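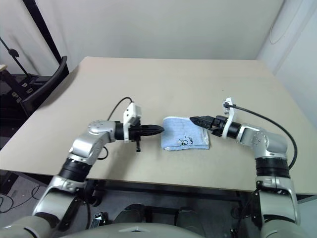

Is there any point folding a tea towel?

It depends on where it lives afterwards. If it goes in a drawer, fold it, and fold it the same way every time. If it goes on a hook or over the oven rail, hang it up and get on with your day.

I have held this view for years and it has cost me more arguments than any other opinion I own. My brother-in-law, Bhupendra Grewal, irons his tea towels. He irons them in thirds and then in half, and stacks them in a cupboard in Grisden with the fold facing out. I once worked out how many he must have done in the time I've known him and stopped when I got past 1452. They look very nice. He then uses one to pick up a hot baking tray and throws it in the wash.

Ironing is where I get off. Folding I will defend, and the case for it is mostly about space. Our kitchen has one drawer for linen. Unfolded, it takes eight cloths before it jams on the rail and you have to get a wooden spoon in there to free it. Folded flat, it takes more than twice that, and I can see what I've got. Before I started folding I kept buying more, thinking we were out. We were never out. They were balled up at the back behind the placemats.

The method matters less than people say. There is a whole industry of books and videos telling you to file your cloths upright like documents, and I tried it for most of a December. It works in a full drawer. In a half-full drawer they fall over, and you spend your time propping up tea towels. I went back to a flat stack. Fold in half, fold in half again, smooth it once with the side of your hand, put it down.

Hand towels and bath towels are a separate matter. A tea towel is thin and holds a crease, so it will more or less stay where you put it. Plush towels don't. They have a pile, they slide over themselves, and the corners never seem to meet because one side has stretched in the dryer. If there's a hanging loop halfway along one edge, that makes a lump in the stack as well. I used to lay the towel out on the bed to get it square, which is hopeless, as a mattress gives under your hands. Use a table. A big plain one with nothing on it is best, and you want to be standing up.

I'd add that you should find the long edge first. Most bad towel folding comes from picking up the two nearest corners, which are usually on the diagonal, and pulling. You end up with a sort of scarf. Put it down, open it out, find the hem and follow it along to the corner.

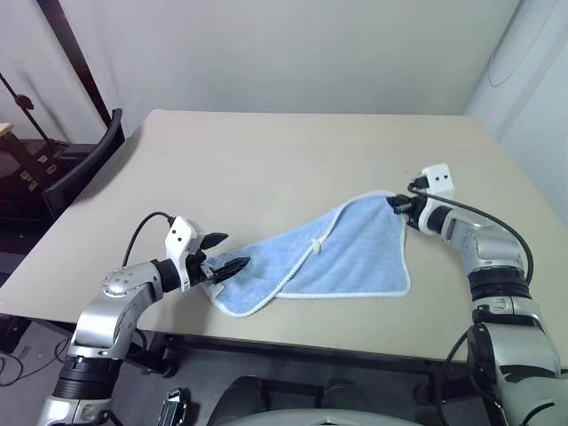 What about the rest of the household?

This is the harder part, and I don't have a full answer. A folding system only works if everybody who empties the dryer uses it, and in most homes they don't. Baptiste Besson, who shared a house with me in Misteck when we were both in our twenties, folded in thirds. I folded in quarters. The linen cupboard had two kinds of stack in it, neither of which was straight, and each of us would quietly refold the other's when he was out. It took up a ridiculous amount of time for two people who owned perhaps nine towels between them.

What I'd say now is that the person who does most of the washing gets to choose the fold, and everyone else either learns it or leaves the basket alone. My wife folds the bath towels in our house and I do the kitchen ones. I don't love her fold — the label ends up on the outside — but it fits the shelf and it isn't my shelf.

Kids can do face cloths from about four years old. They'll be crooked. Leave them crooked.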